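Leasing vs buying a full-size humanoid, what did you forget to budget for?
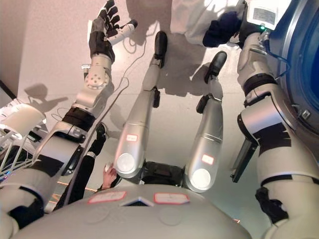
Posted in Equipment planning / Budgets

dedham_lab_ops
Need to get numbers in by February and I'm behind. We're a small demo and training shop, looking at one full-size humanoid with legs, two arms, proper fingered hands. Two quotes so far. Sitton will sell outright. Rulden only leases, 48 months, service visits included. Both quotes look fine on paper but they stop at the robot. Nothing about hands, cables, floor, people.

So what else goes in the spreadsheet? We have one room, smooth pale floor, and the power outlets are all on one wall. Do I need to budget for a second person every time it's up on its feet? My boss thinks one operator is enough. Also is anyone paying for spare hands up front or waiting till one breaks.

Replies

ansari_bench
Did this last year, bought not leased. Stuff that wasn't in our quote:

Hands. Price them as a separate line. Ours were a seperate warranty, shorter than the body. We keep one spare left and one spare right. If you can only afford one get the side that does the gripping.

Things it holds. Sounds silly but anything with a cord – handheld tools, scanners, whatever – the cord ends up on the floor near the feet. We had it in a hand with the cable trailing right across and the walking tests just stopped till we sorted it. Buy cordless where you can, or put money in for an overhead reel. Moving outlets was quoted way higher than the reel.

Wrist add-ons. Anything strapped to the wrist needs its own power and mount and somebody to make the bracket. We guessed low. Double it.

People. Two. Your boss is wrong, sorry. One on the controls, one at the hip, because that's where you end up when something needs adjusting and you don't want the controls person reaching in. Put both sets of hours in. We ran 5 sessions a week at first and the second person was the biggest cost of the whole first year, more than shipping.

Carts too. Get a wire one for tools and park it off to the side. Cheap.

Not a fan of the long lease personally but that's taste.

parttimeplanner
Lease. You'll want a newer one by the time its paid off

floor2_facilities
Coming at this from the building side.

Check the floor first. Ask both vendors for a weight with everything fitted, not the bare number. Ours came to 175 lb once the extras were on, and the bare weight was what they'd put in the quote. Matters for the stand, the lift, the elevator and how many people it takes to shift it when it's off.

Smooth floor is OK for walking in my experience but shiny is annoying, we got reflections and hard shadows from the overhead lights and the vision side complained for weeks. Diffusers fixed most of it. Small line, put it in anyway.

Labels. Keep the warning stickers readable and order a spare set with the robot. Our safety walkthrough got held up over one that had peeled, and getting a replacement sent out took forever.

Clear space. Mark out where visitors stand. People drift in toward the arms and they don't notice they're doing it. Tape is fine to start, barrier later if money allows.

On lease vs buy – ask Rulden what happens if a service visit slips. Ours is a different firm, but the contract said next available and that meant up to 2 weeks of it sitting there. If you've got demos booked, that's real money. Get a number of days written in.

dedham_lab_ops
Thanks, this is great. Adding hands, second operator, cable reel, diffusers, stickers. Asked Sitton for the fitted weight and they're "checking". Will ask Rulden about the service days tomorow.

Ansari, did your spare hands come calibrated or did you have to pay for that as well?

ansari_bench
Paid extra. Ask for it in the original order, it was cheaper bundled.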